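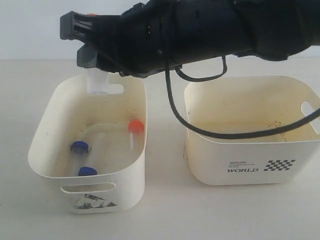 Home | Syllabus | Notes | Labs | Staff

Notes 7: Perceiving and Grasping Transparent Objects
November 2020

1. The task

The Boren task moves clear plastic tubes between two bins. It is small enough to run in one lab session and it breaks most of the assumptions made in Notes 3 to 6. Read section 4 before coming to the lab.

State per tube: position of the axis midpoint (x, y, z) in the bin frame, axis direction (two angles), and cap color. Rotation about the axis is not estimated. A tube of this kind is symmetric about its axis and the grasp does not depend on the roll.

2. Why depth fails

A structured-light or stereo depth camera returns one of three things on a clear wall: no value, the depth of the surface behind it, or a value in between with no physical meaning. The third is the worst, as it passes the validity mask. Over a pale bin floor the second case dominates, and a tube body simply merges into the floor plane.

Caps are opaque and saturated in color, so they segment well in HSV. We therefore treat the cap as the detected object and the body as inferred.

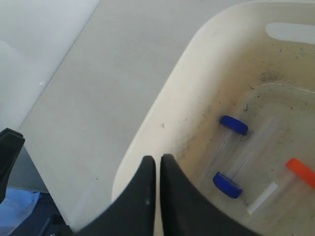

Macarena Peñalver
Lecturer, Robot Software

3. Estimating the axis from caps

Case A, blue caps at both ends of one tube. Take the centroid of each cap mask, back-project both to the floor plane plus the tube radius, and join them. The midpoint and both angles follow directly. Error is dominated by the cap that is tilted toward the camera, where the visible face pulls the centroid off the axis.

Case B, one orange cap in view. A single centroid gives a position and no direction. Fit a line segment detector to the gray channel in a window next to the cap, keep segments that start within two cap diameters of the centroid, and take the pair that is closest to parallel. If no pair survives, mark the direction unknown and request another view.

Stains and dark specks on a bin floor produce false segments. Reject any segment whose length is below 40 pixels. Do not raise this threshold to clean up the output; short visible edges are common on a glossy tube and you will lose real ones.

Pairing caps: with more than one tube in the bin, blue caps must be matched before Case A applies. Use the known tube length as the gate. Two caps whose distance falls outside the gate are not the same tube.

4. Grasp generation and checks

For each axis estimate, sample 200 candidate grasps with the jaw closing direction perpendicular to the axis. Discard candidates where a fingertip volume intersects the bin wall model. Score the rest on distance from the midpoint and on wrist angle.

The bin model is an open box with rounded corners and flared walls. Handle slots are filled in for collision purposes. The arm cable is not in the model at all. Keep the wrist joint inside the limits in washam.yaml, and stop the program if the loop catches a rim.

After closing, read the jaw width. A width at the lower limit means a miss. A width near the tube diameter is accepted as a hold, although it does not tell you whether the jaws are on the body or on a cap.

5. Control loop

The planner runs once per grasp. The final 2 cm of approach is a straight line in Cartesian space at reduced speed, with the wrist camera correcting lateral offset only. Angle corrections at this range were tried in the Robles code base and made the approach oscillate.

6. Exercises

6.1 Derive the error in axis angle caused by a centroid offset e on one cap, for tube length L.

6.2 Run Case B on the Rirnside set (nearly 2,000 wrist images). Report the fraction marked direction unknown, and plot it against the distance from cap to bin wall.

6.3 Modify the pairing step to handle two blue-capped tubes lying parallel. State what your method does when all four distances pass the gate.

Submit code and plots together. Questions on the lab setup go to Rosario Sartori.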